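Notes on automating the edge check at Bellholm

I have been on the finishing side at Bellholm for most of my working life, and since October part of my job has been looking after the robot arm in the small room behind the sanding bay. A few people from other shops have asked what changed, so I am writing it down.

The task is edge inspection. We make round tabletops and chairs with curved frames, and every curved edge is supposed to be checked along its full length. Before the arm, this was done by hand. You ran your thumb along the edge, stopped where something felt wrong, and put a pencil tick next to it. A good checker gets through a top quickly. A tired checker gets through it faster, and that was the problem Hugo Pacheco in quality kept raising.

The arm does a first pass. It follows the curve at a fixed speed with the fingers closed and logs the places where the path deviates from the drawing. The person does the second pass and decides. A deviation on the log can be a real defect, a bit of dust, or a drawing that was never updated after the pattern changed. The arm has no opinion on which.

Gaps between two curved parts are the slowest item. The program approaches from below with the fingertips against the lower band, and the operator confirms the position before it goes on. Grain that runs along the curve is easy to follow. Direct sun on a top is harder, and we have moved the start of the shift's first run to 10 a.m. on bright days for that reason. 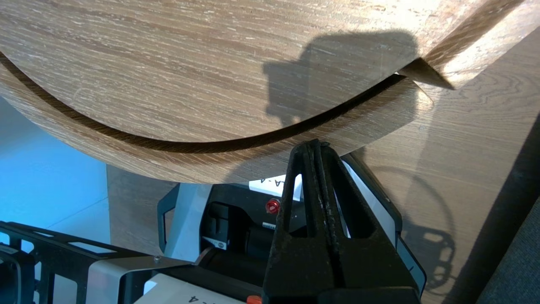
What it changed for the people

Checking used to be a station. Now it is a part of three other jobs. Chrysoula Kalogeropoulos held that station for years and her hours are the same, but she spends the morning on the log and the afternoon teaching the drawing office what an acceptable edge feels like. She did not ask for the second part. She has told me she prefers it to the thumb work and dislikes the meetings.

The wrist complaints have gone down. The eye complaints have gone up, and we have ordered a larger monitor.

Pay was settled late. The arm went live before the new grade was agreed, and for two months people were reading logs on a checker's rate. I would not do it in that order again.

The log holds 3000 entries before it has to be exported. We let it fill up once and lost a morning's work. Export is now on the end-of-shift sheet — line four, next to the extraction filters.

Still open: who signs when the arm and the person disagree. At present the person signs, and the log is kept with the job card.

Recent posts
Replacing the belts on the Jenov sander
Why the drawing office has 116 versions of one chair
Moving job cards off paper, part 2
400 grit and when to stop
Older posts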